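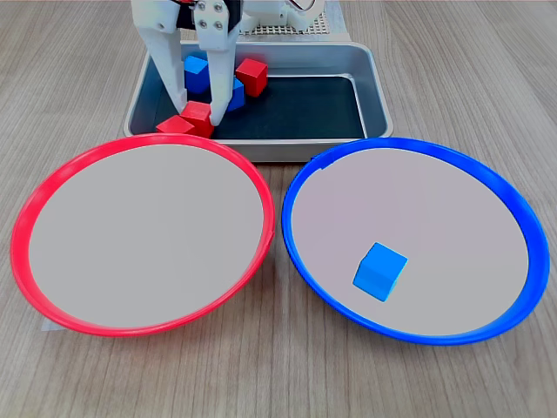
Figure 2-1. Sorting tray and plates with red and blue cubes.

Section 2. Setting Up the Cabinet

This section applies to the Dorero Learning Materials Cabinet, model 3055, as supplied to schools and branch libraries in the Flallbridge and Iklow districts. Revised Apr 24, 2023. It replaces the loose sheet packed with earlier cabinets.

Read the whole section before starting. Two adults are required to lift and place the cabinet. Children must be kept out of the work area until the wall bracket has been fastened and the drawers have been tested.

2.1 Choosing a location

The cabinet must stand on a level, hard floor against a solid wall. Carpet tiles are acceptable if they are glued down. Do not place the cabinet in front of a radiator, a fire exit, or an electrical panel.

Leave at least 17 inches of clear space on the hinge side so that the door can open fully. A door that cannot open past the frame will strain the upper hinge, and damage of this kind is not covered by the Treloar service plan.

2.2 Placing and leveling

1. Remove all drawers and set them aside in order. Each drawer is numbered on its underside.
2. Move the empty cabinet to its final position. Lift from the base rail only.
3. Set a level on the top panel, first from side to side and then from front to back.
4. Turn the adjustable feet by hand until the cabinet stands level. Turn clockwise to lower a corner and counterclockwise to raise it.
5. Press down on each front corner in turn. If the cabinet rocks, repeat step 4.

Note: Floors in older buildings may settle. Check the level again at the start of each school year.

2.3 Fastening to the wall

CAUTION: The cabinet can tip forward when several drawers are open. It must not be loaded or used until it has been fastened to the wall.

1. Hold the wall bracket against the rear of the top panel and mark the screw positions on the wall.
2. Check for pipes and wiring behind the marks.
3. Drill and fit anchors suited to the type of wall. Anchors are not supplied.
4. Screw the bracket to the wall, then to the cabinet. Tighten all screws fully.
5. Pull firmly on the top of the cabinet. There should be no movement at the bracket.

If the wall is plaster over lath, contact your district facilities office before drilling.

2.4 Fitting the drawers

1. Extend both runners fully.
2. Lower the back of the drawer onto the runners and slide it in until it clicks.
3. Open and close the drawer three times. It should move freely and stop before the end of the runner.

Deep drawers belong in the lower positions. Heavy items, including books and boxed games, must be stored there.

2.5 Loading the materials

Store each activity set together and keep its contents card with it. Trays should lie flat. Plates may be stacked. Small pieces should go into lidded boxes before the drawer is closed, as pieces left free can fall behind the runners.

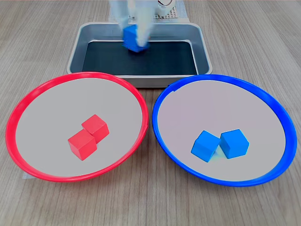
Figure 2-2. Blue cube and lined metal tray.

CAUTION: Small parts may present a choking hazard. Sets containing them must be kept in the locking drawer and used by young children only under supervision.

Wipe trays and painted pieces with a damp cloth and dry them before storage. Do not soak wooden pieces or place them in a dishwasher.

2.6 Setting the lock code

The cabinet is delivered with the code 1523. Change this code on the day of installation.

1. Open the door and locate the reset button on the inner face of the lock.
2. Enter the delivery code. The green light will come on.
3. Hold the reset button for 2 seconds and release it.
4. Enter a new four-digit code, then enter it a second time.
5. With the door still open, test the new code.

If the red light flashes, the two entries did not match. Wait for the light to go out and begin again at step 2.

Keep a written copy of the new code in the school or branch office. Do not attach it to the cabinet.

2.7 Before first use

Confirm that the bracket is tight, all drawers stop correctly, and the delivery code no longer opens the lock. Complete the installation card and return it by the end of May. For loan periods and the replacement of missing pieces, see Section 3.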